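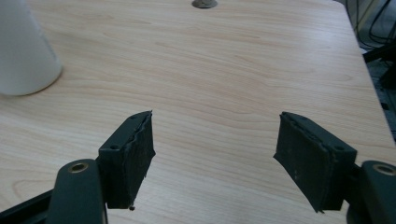
**Henk Dekker:** Pad wear was the first thing I asked them on Tuesday, and the answer was that they swap foam at 200 hours of use. I would call that optimistic for foam on bare wood.

**landcombe_rob:** Did they say what the hours are based on? At the April open day Cladora quoted grasps, not hours. 1582 grasps per pad set, if I wrote it down right.

**Luuk Van Dijk**
Both figures are on the handout. The grasp count is from the bench rig, closing on a fixed block. The hours are for hand-held use with people passing the tool around. You can't convert one to the other, the grip force isn't the same.

**dogbe**
> You can't convert one to the other

You can get close. The demo operator logged 581 grasps in the morning session. Divide by session length and you have a rate.

**Luuk Van Dijk**
A rate for one operator who does it every day. Visitors squeeze much harder and drag the tips along the table. Look at the pad edges, they're frayed top and bottom. Straight closing on a block loads the middle of the face.

**Henk Dekker:** Agree on the edges. I'd still want a harder foam or a thin skin over it.

**dogbe**
Skin costs you friction on smooth cups. Murneneo tried it and went back.

**landcombe_rob:** They went back over glue failure. Friction was fine in the numbers they showed.

**dogbe**
Do you have those numbers?

**landcombe_rob:** On paper somewhere. Will scan.

**Luuk Van Dijk**
Next demo starts at 10:30, groups of 30. If anyone goes, ask for the foam grade and whether the pivot bushings get replaced at the same interval. I forgot to.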